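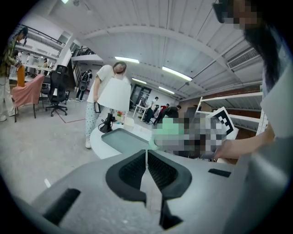
Small Farm Sidelines board > Fish, Shellfish and Ponds

Freshwater mussels in a farm pond, worth trying?

marshhen
Hello all, I've been reading this board for a couple of years and finally have something to ask! We have a farm pond, a bit under an acre, that was dug for cattle back when my in-laws ran a herd. The cattle are long gone and the pond just sits there looking pretty (and growing duckweed, bless it). I got it into my head over the winter that I'd like to raise freshwater mussels for shell. There's a button maker over in Quinlan who says she would take clean, thick shell from me any time I had it. I was thinking of starting with 1000 young ones in hanging nets. Has anyone done this on a small scale? What did you wish you'd had ready before they arrived?

twoponds
Welcome, and good for you for asking first, because I sure didn't. Before you spend a dime, call your state wildlife office. Plenty of native mussels are protected and in a lot of places you can't collect or move them at all without a permit, and that includes the empty shells. Buy from a licensed hatchery and keep every scrap of paper they give you. I got mine through the Atine hatchery and they were patient with me on the phone, even when I called three times in one morning.

As for the pond, test your calcium. Soft water makes thin shell, and you'll wait years to find that out.

gravelbar_pete
I'll be the wet blanket, sorry. I put in 3000 and had 19 left by the second February. Nineteen! Muskrats got a good share of them and low oxygen in August got the rest. A cattle pond has decades of muck on the bottom, and when it warms up and turns over, everything hanging in there goes with it. I'd put that money into catfish and be eating supper off it by next fall.

twoponds
Pete, I say this with affection, but you hung yours right down by the mud with no aerator. I remember that thread. I lost some too, my first summer, but I had mine in pocket nets two or three feet under the surface with an air line running at night and most of them came through fine.

gravelbar_pete
Fair on the aerator. I still say catfish.

fola_creek
Sitting somewhere between you two. We're on Fola Creek, so our pond gets a trickle of fresh water all year, and that has made a world of difference. If yours is only fed by rain I'd start a lot smaller, maybe a couple dozen in one net, and pull it up every few weeks to brush off the algae and see who's gaping. A live one clams up when you tap it. If it stays open and smells, get it out of there quick.

Also don't scrape all that duckweed off and then dump in something to kill the rest. Copper treatments are terribly hard on mussels, and it says so in small print on the jug if it says so at all. My husband rakes ours by hand with an old hay rake and we put it on the squash.

marshhen
Oh my, thank you all. We did use a copper treatment, two summers ago. Does that stay in the mud?

fola_creek
It can, yes. I'd send a mud sample off along with the water one. Our extension office handles both, and yours may too.

skunitance_shell
Jumping in from the Skunitance side of the county. I sell shell, so take this for what it's worth, but a button maker wants thickness, and from young stock you're looking at a good many years before you have any. I'd hate for you to count on that money. I keep 2000 going and I still think of it as a hobby that pays for its own nets. I disagree with starting at two dozen, though. You'll lose a few no matter what, and with so few in the water it's hard to tell bad luck from bad water. A hundred would tell you more.

fola_creek
I can live with a hundred, if the mud test comes back clean.

marshhen
My husband just read this over my shoulder and he's voting for Pete's catfish, so now I have that to deal with. I'll call the wildlife office first thing and get the jars filled for the water and mud tests this week. Twoponds, do you run your air line off a regular outlet, or is it solar? Our nearest power is at the barn, and that's a long way to trench.

twoponds
Mine's a windmill compressor I bought used, with a little electric one at the house end for still nights. I'll dig out the fittings list and post it here after supper.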